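The Long Session

I work the coat check at the Gratcombe assembly, so I hear how the votes are going before the papers do. Coats tell you plenty! When members grab theirs before supper, the bill is dead. The night of the water tax, all 153 hooks stayed full past midnight.

My sister called from Somutcombe around then to ask if the ferries would run in the morning. I said ask the minister (he was asleep on my stool).

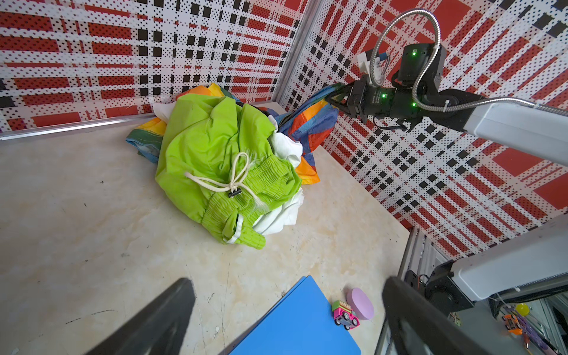 Half Past Two

The Amorum bloc wanted 15 more minutes. They'd already had 15 more minutes, twice, and the speaker gave in anyway, the big softie. I went up to the gallery with my sandwich to listen.
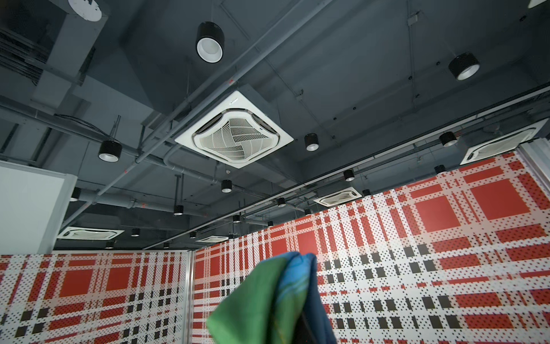 A woman in the row ahead was knitting and muttering the amendments under her breath, every one, right up to 509. She had the wording better than the clerk did. I offered her half the sandwich and she took the bigger half.

Then the doors banged and down they all came, wanting their coats at once, and I still hadn't heard the result. The minister left in the wrong hat. 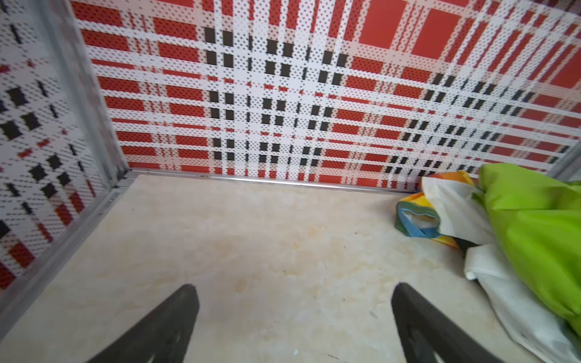
A quiet corner, before the morning ferry.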